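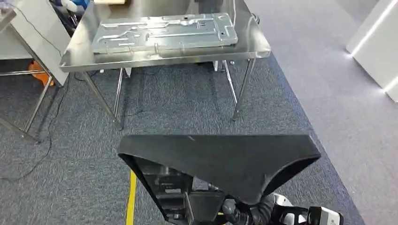 # Hendgate workroom: gallery

The workroom at Hendgate is on the ground floor, through the second door after reception. We use it for laying out metal parts, checking them over and packing them again. It was an office before, and the carpet is left over from that time. The stainless steel tables came from Ristell.

The gallery covers the furniture, the parts and the way the room is used over a normal week. People who are coming in for the first time have found it useful to read before they arrive. The notes are in the order you come to things, starting with the main table.

## The main table

Rectangular, stainless steel, with a polished top and a rounded front edge. The legs are thin and slanted, so the feet land further out than you expect. Watch your toes on the corners.

The top picks up the ceiling lights and most of the room. If you are looking for marks on a part, stand at the long side and move your head until the glare goes.

Height to the top is 800 mm. Taller people may want to bring a stool for longer jobs.

## The top, close to

A polished surface shows everything. Wipe it with a damp cloth, then a dry one, and follow the length of the table. Please don't use the green scouring pads from the kitchen. There are some fine scratches near one corner from the week someone did.

Spray polish leaves a film and parts slide about on it. We stopped buying it.

## The pressed panel

A flat, aluminium-coloured metal panel with raised channels and ridges. Long grooves run the length of it and shorter curved ones branch between them. There are small round holes and notches near one end.

It takes up nearly the whole width of the tabletop and leaves a thin strip of bare steel along the front. It doesn't have to sit square to the table. Put down slightly askew it is easier to get your fingers under.

## Turning a panel over

Two people, one at each end. Lift first, step back from the table, turn it, step in and set it down. Turning it on the tabletop drags the edge across the polish.

Cotton gloves are in the drawer by the door. The leather ones are too thick to feel the edge of a sheet and get left in the drawer.

## Edges and holes

Run a cloth along the edge before you run a hand along it. If the cloth snags, mark the place with a bit of masking tape and note it on the sheet.

The holes are checked from both faces. A small torch is better than the ceiling lights, and so is a sheet of white paper slid underneath.

## The second table

Another stainless steel table stands to the left of the main one, with crossbars on its frame. Parts wait here on either side of being looked at. Keep it for that. Coats, lunch and laptops have all turned up on it and all had to be moved in a hurry.

The crossbars are there to be knocked by shins. They are not a shelf, and anything balanced on them falls off when the table is leaned on.

## The white board

Large, tall and rectangular, and kept on the floor by the second table. It has been going to be fixed to the wall since February. The wall at that end is plasterboard on a thin frame and will need a batten first.

If you need to get behind it, slide it along. It is awkward to lift alone on account of the width.

## The floor

Carpet throughout. It is quiet to stand on and kinder to a dropped part than concrete, but it holds swarf. Vacuum on Saturday, when the room is empty, and go round the table feet with the narrow nozzle.

Brush off your shoes before going back into the corridor. Small curls of metal get as far as reception.

## Cables

A thin black cable comes out from under the left-hand table and curves across the carpet. There are a few dark cords under the main table as well. Step over them and don't pull the tables about without checking where they go.

We have asked Ung, who look after the electrics for the building, for a price on floor sockets. Until then, carry panels in from the right-hand side, where the walk is clear.

## Packing shelf

On the corridor wall, 500 mm deep. Foam sheet on the bottom, corner protectors above it, tape and labels at the top. Foam goes back flat. Once it has been rolled it never lies properly against a panel again.

Arnov supply the cartons, which arrive folded. Make up only what you need for the day.

## Wrapping a panel

One sheet of foam under, one over, and tape on the foam only. The raised side goes upwards. Corner protectors go on last and should be pushed fully home before the carton is closed.

Long panels need a second pair of hands at the carton. Feed the far end in first and keep the near end level.

## Labels

One on the carton end, one on the top. Write the part number before sticking the label down; a biro goes straight through the card if you press on a made-up box. Old labels come off with a hairdryer, kept in the same drawer as the gloves.

## Light

The ceiling lights are bright enough for most jobs. They make long highlights on anything polished, table legs included, and on the ridges of a pressed sheet. A shallow dent can hide in one of these. Turn the panel end to end and look again.

## End of the day

Panels wrapped or laid flat, nothing left overhanging the table edge. Cloths go in the bin bag by the door and are washed separately from the kitchen ones. Switch off at the wall and leave the door on the latch for the cleaners, who come in at six.

## Visiting

Ring the bell at the side entrance and wait, as it takes a minute to get through from the workroom. Deliveries of long parts should use the yard gate, which is opened on request. Parking is limited to two spaces and both are usually taken before nine.

More pictures will go up once the board is on the wall and the packing shelf has been repainted.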